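Home | Topics | Materials | Water and Weather | Glossary | For Teachers

How Cloth Is Made From Loops

November 14, 2025
By the Bambridge Science Pages

Most clothes are made from cloth, and most cloth is made in one of two ways. It can be woven or it can be knitted. The two kinds behave differently when you pull them, fold them or cut them. These pages deal mainly with knitted cloth.

Fibres and yarn

A fibre is a very thin, long piece of material, like a hair. Cotton fibres grow on the seeds of the cotton plant. Wool fibres grow on sheep. Polyester fibres are made in a factory, by melting small plastic chips and pushing the liquid through tiny holes.

One fibre is weak. To make something stronger, many fibres are laid side by side and twisted together. The result is called yarn, and the job of making it is called spinning. The twist presses the fibres against each other so that they grip. If you untwist a piece of yarn and pull gently at both ends, the fibres slide apart.

Try this with a piece of cotton wool. Pull off a small tuft and stretch it. It comes apart easily. Now pull off another tuft, twist it between your fingers until it is thin and tight, and pull again. More force is needed.

Weaving

Woven cloth has two sets of yarn. The first set, called the warp, runs along the length of the cloth. The second set, called the weft, runs from side to side, going over and under the warp. The yarns are nearly straight. A straight yarn has no slack in it, so woven cloth does not stretch much along its length or its width. It will stretch a little from corner to corner, where the small squares between the yarns can be pushed out of shape. Bed sheets, shirts and jeans are usually woven.

Knitting

Knitted cloth can be made from a single yarn. The yarn is bent into a row of loops. A second row of loops is then pulled through the first row, a third through the second, and so on. A column of loops running up the cloth is called a wale. A row of loops running across it is called a course.

When you pull on knitted cloth, the loops change shape. A round loop becomes long and narrow, or short and wide. The yarn itself has hardly stretched. When you let go, the loops move back towards their first shape. Knitted cloth is useful for socks, vests and sports clothes for this reason, as knees and elbows need room to bend.

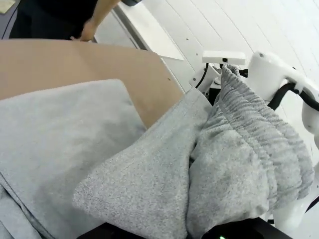
Some knitted cloth is made with an extra yarn on the back. This yarn lies in long, loose loops. If the loops are left alone, the cloth is called loopback. If they are brushed with fine wire hooks, the loops break open and the fibre ends stand up in a soft layer. The cloth is then called fleece-back. The layer holds air, and air that cannot move about is slow to carry heat away from the body.

Brushing also makes the cloth a little weaker, as some of the fibres are broken or pulled out. A brushing machine must be set with care.

Speckled yarn

Yarn can be one plain colour or a mixture. To make a speckled grey yarn, a factory can dye some fibres black, leave others undyed, and blend them before spinning. The finished yarn has dark and light fibres next to each other. From far away the eye mixes them and sees grey. Close up, the separate specks can be seen. Yarn of this sort is called marl, melange or heather. The word heather comes from the plant, which gives hillsides a mixed colour.

More dark fibres give a darker grey. The blend must be weighed exactly, or two batches of cloth will not match.

Knitting machines

Hand knitting uses two needles with points. A knitting machine uses many small needles, each with a hook at the end. The hook catches the yarn, draws it through the old loop and lets the old loop slip off.

Many machines are round. The needles stand in a ring, and the cloth comes out as a tube. The Brulamex machine at the Seidel mill has 3,704 needles. It is fed by 747 turns of yarn before the cloth is checked for the first time. The checker looks for dropped loops. One dropped loop can let the loops below it come undone in a line, which is called a ladder.

After knitting, the tube is cut open, washed and dried flat. Washing makes the loops settle, and the cloth becomes slightly smaller. If this step were missed, the shrinking would take place at home instead.

Cutting and sewing

Knitted cloth curls at its cut edges. It must rest before it is cut, so that any stretch from the roll can relax. The pieces are sewn with a stitch that can also stretch. A stiff stitch on stretchy cloth will snap when the cloth is pulled.

Test it yourself

You will need an old sock, an old cotton handkerchief and a ruler.

Mark 3 centimetres on each piece with a pen. Pull each one from side to side and measure the mark again while it is stretched. Then pull from top to bottom and do the same. Write down all your results. Last, pull the handkerchief from corner to corner and compare.

Words to know

Course: a row of loops across knitted cloth.
Fibre: a very thin strand of material.
Wale: a column of loops up knitted cloth.
Warp and weft: the 2 sets of yarn in woven cloth.
Yarn: fibres twisted together.

Previous: The Alov Salt Lake | Next: Why Wool Shrinks | Back to Materials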